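**Fio: arrumando o canto do sofá (e descobrindo que eu moro num ninho de cabo)**

1/ Gente, resolvi encarar o canto do sofá cinza do estúdio. Aquele mesmo que eu prometo arrumar desde janeiro. Café na mão, playlist da Luana Pimentel no talo, vamos!

2/ Pra quem chegou agora: divido a sala com a Rania Badawi e a Comfort Mahama. São 31 metros quadrados, três mesas, um sofá e quadro branco com rodinha pra todo lado, porque a gente usa de divisória. Parede de verdade é pra quem tem orçamento.

3/ O problema dos quadros é que a gente só olha pra eles da metade pra cima. Aí eu sentei no chão pra amarrar o tênis e vi o que mora embaixo.
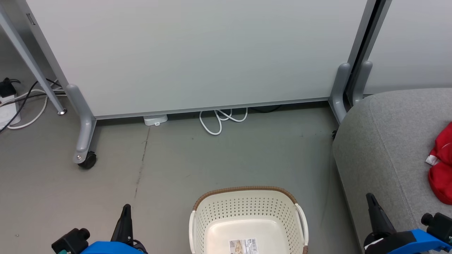
4/ Eu tenho uma regra que aprendi com a Nhi Tiêu quando a gente trabalhava na Wistico: antes de puxar qualquer cabo, segue ele com o dedo até a ponta. Até a ponta MESMO. Uma vez puxei sem olhar e derrubei a internet do andar inteiro às quatro da tarde. Nunca mais.

5/ Então a ordem hoje é: primeiro o que está em cima do sofá, depois o chão, e régua de tomada por último, com tudo salvo nos computadores (Rania, isso é com você, salva esse arquivo!!)

6/ Cabo branco enrolado que ninguém reclamar até o fim do dia vai pra caixa de cabos. A caixa de cabos já tem 20 cabos, eu contei em voz alta pra Comfort ouvir. Ela disse que um dia vamos precisar. Ela diz isso de todos.

7/ Dica que funciona aqui: fita de velcro, daquelas de rolo. Paguei 20 reais no rolo da Watis e dá pra sala toda. Abraçadeira de plástico eu parei de usar - toda vez que muda uma mesa de lugar tem que cortar e começar de novo.

8/ E etiqueta nas duas pontas! Pode ser fita crepe com caneta. Fica feio? Fica. Mas feio e identificado eu aceito.

9/ Agora a parte das roupas. O sofá virou cabide, é isso. A pessoa chega com calor, larga a peça ali, vai embora com frio e não lembra de nada. O vermelho é a cor oficial do abandono nesta sala.

10/ Meu método pra roupa esquecida, desenvolvido em anos de convivência: pega a peça, olha a etiqueta, manda no grupo "de quem é?", espera até o fim da tarde. Se tem dono, vai dobrada pra mesa do dono. Se não tem, vai pra sacola de doação que a Thoa Doãn leva todo mês.

11/ Ah, e olha a peça de perto antes de dobrar. Malha com branco e vermelho junto é um perigo, qualquer sujeirinha aparece no branco e o vermelho ainda pode soltar tinta na máquina.
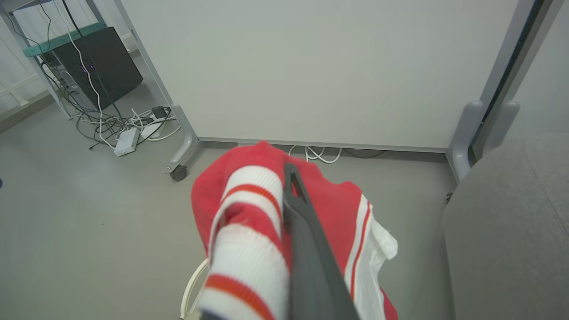 12/ Pra manchinha em punho ou barra canelada eu faço assim: sabão de coco em barra, água fria, escova de dente velha, esfrega no sentido do canelado. Água quente não, pelo amor. Já transformei uma camisa de time em camisa de time cor-de-rosa.

13/ Secar na sombra, esticadinha. E peça com vermelho vivo sempre sozinha na primeira lavagem, ou junto com as outras vermelhas que vocês também esqueceram aqui.

14/ Respondendo a quem perguntou na DM: sim, dá pra arrastar os quadros pra varrer embaixo, é pra isso que servem as rodinhas. Só que tem que tirar os cabos do caminho antes, senão a roda sobe em cima e o quadro empina. Duas pessoas, uma em cada ponta, devagar.

15/ O piso é cinza tipo cimento, então poeira disfarça super bem. Cuidado com essa sensação de que está limpo, passa um pano úmido e olha a cor do pano. Eu olhei na última faxina e precisei sentar.

16/ A Rania quer comprar uma canaleta de chão da Barbier, 143 reais a peça. Eu acho bonita, mas acho que velcro resolve por enquanto. Votação no grupo até amanhã, quem não votar perde o direito de tropeçar e reclamar.

17/ Pausa pro café número dois. Se alguém tiver um jeito bom de guardar cabo comprido sem virar nó, me conta que eu leio tudo. E quem deixou coisa vermelha no sofá, passa aqui até as seis!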